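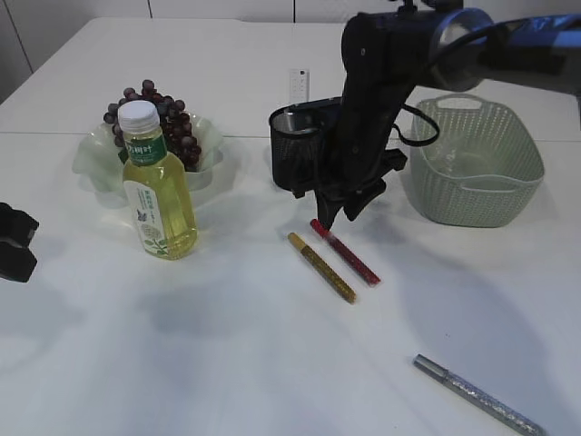
HOME ORGANIZATION, EVENING SECTION
Handout 3: The Table, and What Lives on It

Read this before Thursday. Last term several people read it after Thursday, and it showed.

1. Where we are

Handout 2 dealt with drawers, which at least have the decency to close. A table has no door. Anything you set on it is on display until somebody moves it, and the somebody is usually hoping to be somebody else.

The Plirnley method (course reader, first chapter) sorts by owner. That works well in offices and badly in families, where everything belongs to whoever isn't home. In this course we sort by what a thing is waiting for. A pen waits to be used. A drink waits to be finished. A decoration waits for nothing at all, and for that reason it stays put longest.

2. Terms you will need

Resident: a thing that has a reason to be on the table every day.
Visitor: a thing that came for one job. Pens, scissors, tape, the good stapler.
Squatter: a visitor that has been there so long you dust it.

Yes, a visitor can become a squatter overnight. No, there is no appeal. 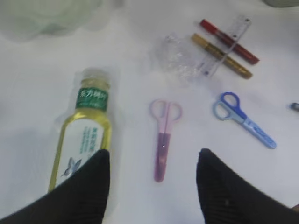

Scissors deserve a word of their own. Small craft scissors with a cover go back in the cover before they go back anywhere else, and the cover doesn't get its own spot. If you store the two apart you now own two problems, one of them sharp. Drinks are always visitors, even unopened, even if you have more of them in the pantry and feel the table is a kind of annex.

3. The basket rule

One basket per table. Visitors go in it at the end of the day and the basket goes back to wherever its contents came from. Students who buy the Neko stacking set (three baskets, one lid, no obvious reason for the lid) tend to fill all three and then set them on the table. Please start with one.

Spend 30 minutes on your first sort. If you need 300, you have moved on to the closet without telling us.
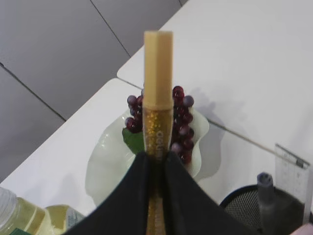
Decorations are where the class usually splits. The Hegedűs reading wants every one of them off the surface, and I assign it mainly so we can argue with it. A dish of artificial grapes is a perfectly good resident. It needs no water and no refrigerator, and it will outlast most of our opinions on it. What it mustn't do is turn into a holder. Put one gold glitter pen in among the fruit and by the weekend you'll have the rest of the pens, a receipt, and a key to something.

4. For Thursday

Sort one table at home using the three terms. Write down anything you couldn't place and bring the list, on paper. Anyone who argued with a relative over a squatter should note who won.

Optional: the Gronunent essay on flat surfaces, shelf mark 992 in the reading room. It is long and he never mentions crumbs.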